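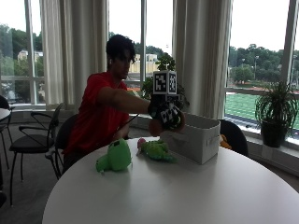 Skalletti moves soft-item sorting at Zastidlow to glove-taught handling

Skalletti has begun teaching its Zastidlow sorting cells by demonstration. Staff wear a marker-covered sensor glove and handle soft goods by hand, plush toys among them, and the recorded movements are used to train the grippers in the packing hall.

The change affects two shifts. Lifting from floor-level cages passes to the Groen cells, while packers take on demonstration, checking and fault clearing. Demonstration work is done seated, at a table, and is limited to 300 picks per person per shift.

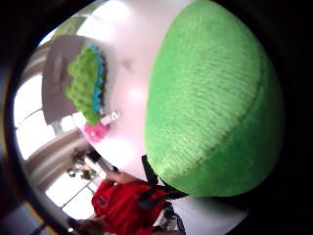
The first training set covers 361 product lines. Items with loose straps or long pile remain with manual packers until the Ustum control software has been updated in March.

"A packer knows where to hold a soft item so it doesn't fold - we had no good way to write that down before," said Maarten Verstraete, operations manager at Skalletti. "Pay grades for the new duties were agreed before the first glove was issued."

Training takes 7 hours and is paid at the normal rate.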